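Tullgate Manipulation Study -- Pre-Session Safety Checklist, Home Sites
Site: Stetsiuk apartment
Protocol: Warnuvier, revision 4
Inspected 16th December

1. Emergency stop reachable from operator position. PASS
Comment: Tested twice with the arm under load. Button guard is stiff, replace before February.

2. Joint torque limits loaded from site file. PASS

3. Wrist camera and head camera clocks aligned. PASS WITH COMMENT
Comment: Offset was 88 ms at first start, inside limits after restart. Episodes logged before the restart are excluded from the Wellon comparison.

4. Floor clear within arm reach plus margin. OPEN
Comment: Bag and small loose item on the tiles left of the table. Move both before the base is driven.

5. Work surface stable and level. PASS WITH COMMENT
Comment: Glossy top. Depth readings drop out near reflections, so grasp height is taken from the wrist sensor on this site. Do not copy the threshold from the lab table.

6. Cable routing at the wrist. OPEN
Comment: Slack loop passes over the arm and the plug end reaches the cup rim. Shorten the loop and strap it down. A snag here would count as a policy failure in the results when it is a rigging fault.
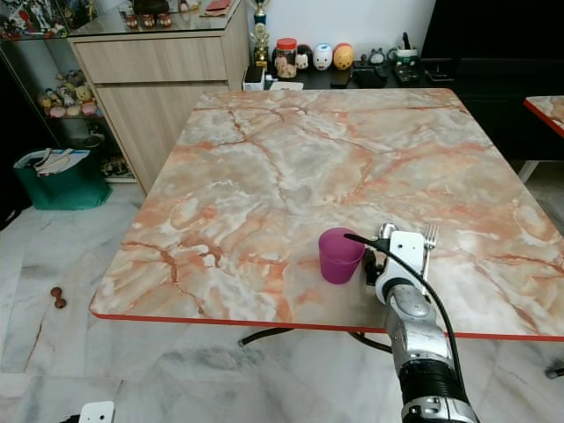 7. Approach speed near cutlery reduced. PASS
Comment: Limit set to 144 mm/s for fork and spoon trials. The earlier setting of 202 gave more missed grasps and no useful gain in episode time.

8. Breakable items outside the swept volume. PASS WITH COMMENT
Comment: Glass-topped cabinet behind the table is covered by a keep-out zone. Recheck the zone if the table is shifted -- it is fixed to the map, and the table has no marker.

9. Logging disk space checked. PASS

Result: HOLD until items 4 and 6 are closed. Repeat item 3 after any power cycle.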